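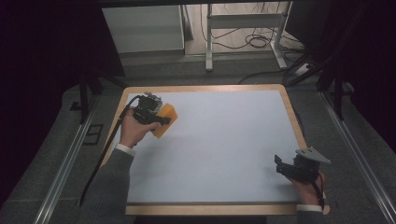
Inicio Opinión Espacios de trabajo Boletín Contacto

Buscar en este sitio Escriba su búsqueda

La mesa despejada como norma de convivencia

Opinión. Área de Espacios Comunes, Centro Plotetbridge
25 de junio de 2023

En los edificios de uso compartido se discute con frecuencia sobre horarios, calefacción y reparto de llaves. Se discute mucho menos sobre la superficie de las mesas, pese a que es el lugar donde un usuario encuentra, cada mañana, lo que dejó el anterior. Esta área considera que el estado en que se entrega una mesa merece una norma escrita, breve y exigible, y que su limpieza corresponde a quien la ha utilizado.

El Centro Plotetbridge dispone de 28 mesas de trabajo repartidas en dos plantas. Hasta el pasado mes de diciembre, su limpieza dependía por entero del servicio contratado, que pasaba una vez al día, a última hora. El sistema resultaba cómodo sobre el papel. En la práctica, una mesa ocupada por tres grupos en una misma jornada se limpiaba una sola vez, cuando ya no quedaba nadie que pudiera beneficiarse de ello. Los restos de adhesivo, los cercos de las tazas y el polvo de lápiz pasaban de un turno a otro, y las quejas se dirigían al grupo equivocado.

Se objetará que un usuario que abona su cuota no tiene por qué pasar la esponja. La objeción es comprensible, pero confunde dos servicios distintos. La limpieza general del edificio comprende suelos, aseos, cristales y papeleras, y nadie propone trasladarla a los usuarios. La entrega de la mesa forma parte del uso de la mesa, del mismo modo que la devolución de un libro forma parte del préstamo. Quien reserva dos horas reserva también los cinco minutos finales.

La elección del color de los tableros ha sido objeto de cierta controversia. Varios grupos solicitaron superficies oscuras, con el argumento de que disimulan mejor el uso. Precisamente por ello esta área ha defendido siempre las claras. Una superficie oscura permite aplazar la limpieza durante semanas; una clara muestra la mancha cuando todavía es reciente y se retira con una esponja apenas humedecida. El disimulo, en materia de higiene, tiene un coste que acaba pagando el siguiente.
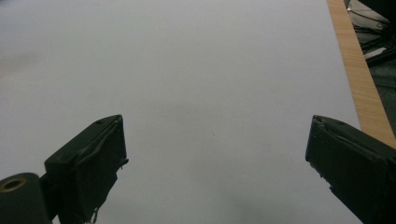
Conviene atender también a los bordes. En los tableros claros con marco de madera, la junta entre ambos materiales es el punto que más se descuida: la mano recorre el centro con energía y se detiene unos centímetros antes de llegar a la madera. Allí se acumulan las migas y las virutas de goma. Recomendamos comenzar por el perímetro y terminar en el centro, con la cara blanda de la esponja, y secar la madera aparte. Los productos abrasivos quedan excluidos sin excepción. Un tablero que ha perdido su acabado retiene la suciedad con mayor facilidad y obliga a frotar más, con lo que el daño se agrava.

Una segunda cuestión, menos vistosa, es la del suelo próximo a la mesa. Los cables en reposo, las regletas y los embalajes que se apartan con el pie dejan de verse en cuanto salen del tablero, y no deberían quedar fuera de la norma. Una mesa impecable rodeada de cables sueltos sigue siendo un puesto difícil de entregar. Proponemos, en consecuencia, que la revisión final alcance un paso de distancia alrededor de cada mesa, y que los cables que no estén en servicio se recojan y se cuelguen.

En cuanto al gasto, la cifra es modesta. La dotación inicial de esponjas, paños y soportes para ambas plantas ascendió a 2.298 euros, incluidos los 13 colgadores para cables instalados junto a los accesos. La reposición se efectúa a lo largo de las 52 semanas del año, también en periodo vacacional, dado que el edificio no cierra. Frente a la alternativa estudiada, consistente en contratar una segunda pasada diaria, la diferencia es considerable.

El local Evano, con el que compartimos patio, ha optado por un sistema de penalizaciones. No lo consideramos adecuado para nuestra casa. La penalización exige vigilancia, y la vigilancia consume un tiempo que estaría mejor empleado en mantener las esponjas en condiciones de uso. Una esponja vieja, agria o guardada en un cubo cerrado desalienta al usuario mejor dispuesto. Si el material está limpio, a la vista y a pocos pasos, la mayoría lo utiliza. Para los incumplimientos reiterados bastará la suspensión temporal de la reserva, ya prevista en el reglamento vigente.

Queda por resolver la situación de las mesas del taller Aksoy, cuyos trabajos se prolongan durante varios días y no admiten una retirada completa cada tarde. Para estos casos se estudia reservar un sector fijo en la planta baja, con la obligación de despejarlo al término de cada proyecto. El texto definitivo se remitirá a todos los grupos antes de su entrada en vigor.

Comentarios (4)

usuaria_planta2
De acuerdo en casi todo. Falta decir dónde se escurren las esponjas, porque el fregadero de arriba lleva tiempo atascado.

Grupo Pikbridge
Nosotros pedimos mesas oscuras y lo seguimos pensando. Las claras reflejan mucho por la tarde, y eso el artículo no lo menciona.

lector del patio
¿Los cinco minutos finales se descuentan de la reserva o se añaden? Pregunto en serio.

tinta_y_papel
Lo de empezar por los bordes me lo llevo a la cocina de casa.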